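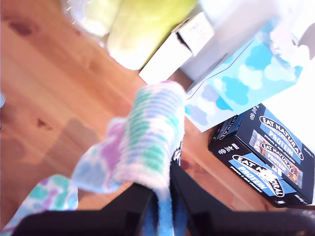

What is in the sock set? It holds 1161 recordings of robot arms handling socks on a table, made for the pairing bench at the Hilladora laundry in Brekthorpe.

Home Files Labels Changes Contact

Kukis Sock Handling Set – README
Wed 18 November, by the Kukis data desk

Pairing was the job people at Hilladora were given when they were new or in disgrace. It is now shared with two arms, which don't mind either way.

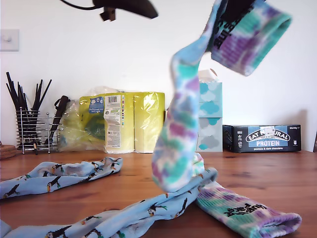 Who checks the labels? The pairing crew, on paid time, and they can reject any recording without writing a reason.

There are 13 labels. "Lost grip" and "let go" were one label until August, when the crew objected that these were different sins.

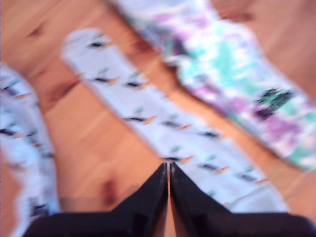
Pairing by print is the task the crew expected to lose first, and they still have it. A busy print is hard to read once things start moving. With a tie-dye sock lying near a white one dotted with orange and green, the blur alone can make a dark patch on the tie-dye anyone's guess. Label these "unsure" and move on.

As for the jobs, the bench still has its full crew, but the work has changed. There is less folding and more watching, and the sore wrists have given way to complaints about the chairs. The pay grade went up one step – after a long talk.

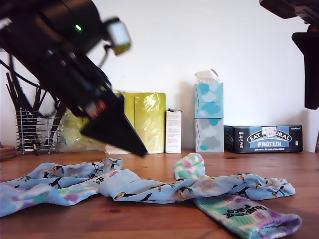 The chairs are under review. Of the recordings, 666 have been checked twice. Langat hosts the files and limits each download to 2000 clips, a limit we have yet to trouble.

Contact: Kukis data desk, Brekthorpe | © Kukis | Back to top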